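Puffin season at Grundovska: the boat permits are changing, so book early

22 October 2022

I've been going out to the Grundovska cliffs to look at puffins for so many summers now that I've stopped pretending it's for the exercise. It's for the birds! And the news this week, for anyone who has been putting the trip off, is that the landing permits are getting a shake-up before next season. I spent most of yesterday reading the new rules so you don't have to (you're welcome).

The short version: from next year only 98 people a day will be let ashore at the main landing, and every one of them needs a permit with their name on it. Until now you paid the skipper at the harbor in Prusavberg, hopped on and hoped for the best. I loved that system, mostly because I'm hopeless at planning, but I also remember a July afternoon when there were so many of us on the upper path that we were shuffling along like a line at the bank while the poor puffins tried to get back to their burrows with beaks full of fish.

A permit will be 82 dollars per adult, and that covers the landing and the walk with a warden, but not the boat. Kids under 12 go for half. The boat is a separate ticket from whichever operator you pick. Clutomine, the outfit I usually go with, has already put its summer fares up on its site, and a round trip with the landing stop is 153 dollars, which brings a full day out to 235 all in. That stings a bit, I won't lie. If you only want to see the birds from the water you can skip the permit completely, and the circling trips get you close enough that a decent pair of binoculars does the rest.

Permits go on sale in December. They'll be sold through the reserve's own booking page and there won't be any at the harbor, so please don't turn up in Prusavberg with cash in hand the way I would have. You pick a date and either the morning or the afternoon landing. If the swell is too big to land, your permit moves to the next day with space, or you get your money back. The boat operators have their own rules about that, so read the small print before you pay for both.

Food is the other thing people always write to me about. There's no café on the island, and the kiosk at the harbor keeps hours known only to itself, so stock up in town the night before. I take nuts, crackers and something sweet, and I always come back wishing I'd packed more. Everything has to be in sealed bags or boxes when you step ashore, by the way. That's to keep mice off the island, and the wardens do check.
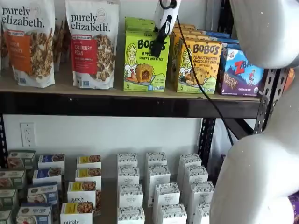

One reader, Zwahlen-bound every spring for the eagles, wrote in to say the cap should have come years ago and that the price doesn't bother her one bit. She went ashore on her last visit and found the turf by the second viewpoint so badly trampled that some of the burrow entrances had caved in. Her only worry is that tour companies will grab the best dates in bulk on the first morning and leave the rest of us with the fog.

I asked the reserve office about that, and they told me a single booking can cover no more than 3 people. Groups bigger than that have to apply separately and will be kept to the afternoon landing. So a family of four will need two bookings, which sounds like a nuisance to me, and I said so. They were very nice about it and didn't budge.

Now, when to go. The birds usually start showing up in late April, but they spend a lot of that time out on the water and you can land on a day when there's hardly one on the cliffs. June into the middle of July is my favorite stretch. The parents are flying in and out with fish all day, and if you sit still near the path they'll land so close you can hear their feet slap on the rock. By early August they're leaving, and they leave fast! I've had friends book the second week of August and come home with lovely pictures of gulls.

Afternoons tend to beat mornings for puffins, in my experience, as many of them are off fishing in the first half of the day. The morning landing has calmer water, though, and if you get seasick like me that counts for a lot. You'll also have a better chance of seals on the skerries on the way out.

What to wear: layers, a proper raincoat and boots with some grip. The steps up from the landing are steep and slick with things I won't go into. A hat you don't care about is a good idea too (the terns nest right beside the lower path and they have strong opinions about visitors). Walking poles are fine if they have rubber tips. Drones are banned, and so are dogs, even small ones in bags.

The warden walk is new for everyone next year, and I'm curious to see how it goes. You'll have an hour and a half on the island with a guide at the front and another at the back, and you stay on the marked path the whole way. I'll miss wandering off to my usual rock with a thermos. I did ask whether people could stay put at a viewpoint and join the next group down, and the answer was maybe, depending on the warden and the weather.

The path itself is getting some work over the winter, with new boardwalk on the boggy part above the landing. The far lookout stays closed until that's finished. I'll post the booking link as soon as the page goes live, and I'll be sitting there with my coffee trying for the last week of June like everybody else.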